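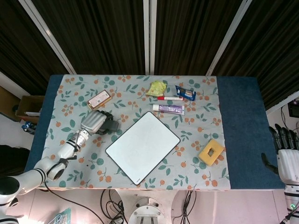
Tablecloth setup, left hand down by the cardboard box, right arm raised.

13 February 2019

Spent most of the day on the grasp planner again, and I'm writing this down while I still remember which change did what. The patterned cloth is staying on the table for now. I know a few of you would like the plain felt back, but the segmentation in Vanags was tuned on plain surfaces and I'd like it to suffer a bit before we take anything over to Forkmont.

First, the left arm. The planner kept choosing approach paths that brushed the whiteboard on the way to the box, and I spent far too long blaming the hand model (sorry, hand model!). The trouble was in the collision padding. Wustent reads it in millimeters and our config had it in centimeters, so everything thin and flat was getting next to no margin at all. I fixed the config and added a check at startup that complains loudly if the number looks silly. I set the margin to 50 mm, a bit generous, but I'd like to start there and come down slowly.

Second, perception. I went through 764 saved depth clouds with the new plane fit and 74 of them still lose the marker completely – it just melts into the cloth. The sponge comes out as two pieces now and then, I suspect on account of the hole in the middle. Turning the cluster distance up joins it again but then the toothpaste and marker become one object, so no free lunch there.

Replanning takes around 3 seconds when both arms are in the planning group. Planning the left alone with the right held fixed feels much nicer, and I've left that as the default in the Cultlow branch.

Still to do: merge the unit check, try color in the clustering, and rerun the same clouds with the old plane fit so we have a fair comparison.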